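The arm at the workshop, part four: sorting

Filed under: Workshop, Robot arm, Slow projects

I have had three evenings on the arm this month and the base has finally stopped moving. The old one was a square of chipboard held to the bench with two clamps, and every time the arm swung out quickly the whole lot crept a few millimetres to the left. By the end of an evening all my saved positions were wrong.

Ngozi had been telling me since July to use the blue pegboard table at the other end of the workshop. I didn't want to because it meant carrying everything across and redoing the cables. It took one evening to move and I should have done it sooner. The holes give me something to measure from, and if I have to take the arm off for somebody else's project I can put it back in the same place.

The next thing was something to practise on. I had been using bolts and bottle tops, which roll. Iveta gave me a bag of toy shape blocks that her children have grown out of, and I put out eight of them on a board, two each of blue, yellow, red and green. The pale wood is easier for the camera to deal with than blue with holes in it. Before that it kept deciding that a hole was an object.
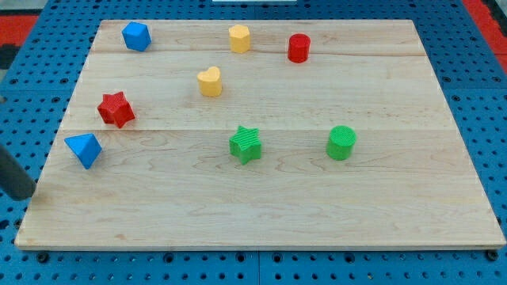 3 min read

The cylinders are the easy ones. The fingers close on them from any direction and it doesn't matter much if the wrist angle is wrong. The cube is fine as long as I get the rotation within a few degrees. The stars are a nuisance. If one finger lands on a point and the other in a gap, the block turns as it is gripped and comes up crooked, or doesn't come up at all. The ribbed sides help a bit.

The heart I have given up on for now. Gripped across the lobes it holds, but my code picks the angle from the outline and it nearly always chooses the wrong one.

I ran 100 picks with the cylinders only and got 98. Then I ran 40 with the stars and got 30, after slowing the last part of the descent and opening the fingers wider on the way in. Reda thinks softer pads would do more than any of that. He has some rubber sheet left over from the Pusora job and has offered me a piece.

Two other small things. The cable to the gripper was rubbing at the elbow, so it now has a sleeve on it. And I have moved the stop button to the front of the table, where I can reach it without leaning over the arm.

Next time I want to do the sorting properly, one tray for each colour, and leave it running while I make tea. I also need to return Tatiana's torque screwdriver.

Posted in Robot arm | 2 comments

Contact | © Chunhua Zou | Back to top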